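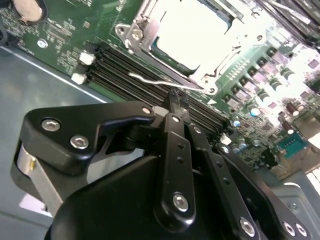

Memory slots beside the CPU socket, coin cell at the upper left.

Every old desktop has a part worth more than the rest of it put together, and the people at Caltus would like you to guess which. I guessed the processor. I was charged 2 dollars for the guess, payable to the coffee jar.

The shop takes in over 500 retired machines a year and sends the good bits to Adum, a reseller two doors down with better carpet. A tower gets four minutes on the bench. Memory comes first, then the drives, then whatever the power supply will let go of without an argument.

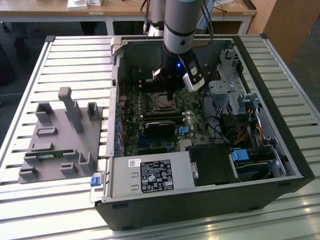 A tower on its side at the bench, with its drive cage at right and power supply at the bottom.

The answer, by the way, was the memory.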